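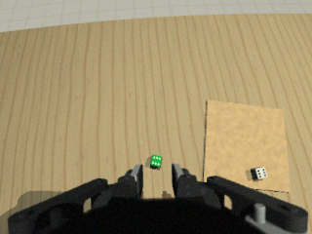

Kitting Cell 2: What Changes for the Packing Line

June
By the Operations Desk, Duvitz site
Print this item | E-mail this item

The second kitting cell at Duvitz goes into regular use this month, on the day shift only. It handles small parts for the Grulunico board game sets: dice, pegs and counters. Card decks and rule books stay with the hand packers, as do all sets with cloth bags.

Every pick routine is built in simulation at the Mussa office before it is loaded on the cell. The dice routine was the first one finished. It covers a die lying directly on the table and a die lying on a flat board, where the grasp height is different and the fingers have to clear the board surface. Green dice and white dice are treated as separate part numbers. Each routine is run 300 times in simulation with changed start positions, and the log is reviewed before release.

Staff on the packing line should note the following changes.

Job content. Two positions per shift move from hand picking to cell tending. Tending consists of loading parts, clearing faults, checking finished trays and signing the tray sheet. Pay grades are the same for both jobs. Packers rotate through tending in blocks of 2 hours, and the rotation list is posted at the line office.

Training. The tending course takes one shift. It covers the stop button, the restart sequence, the fault codes and the gripper check. Only people who have passed the course may open the guard door. So far 33 packers have signed up, and the remaining places will be filled in order of request.

Output. The planned rate is around 40 trays an hour. This figure assumes no color change. A change of die color requires a new part number at the panel and one test tray, which is checked by hand. The hand line keeps its present targets through the summer.

Faults. The most frequent fault in the trial runs was a missed grasp on a die lying close to the edge of a board. The cell stops after the second miss and waits for the tender. Do not reach in to move the part. Press stop, wait for the amber light, open the guard door, reset the part and restart from the panel.

Comments on the rotation have been mixed. Several packers reported less wrist strain during the trial. Others found tending too slow between faults and asked for shorter blocks. The Wusutden site runs blocks of one hour, and its schedule will be looked at before the evening shift is added.

Tray sheets for the cell are yellow and go in the upper bin. Hand line sheets are unchanged.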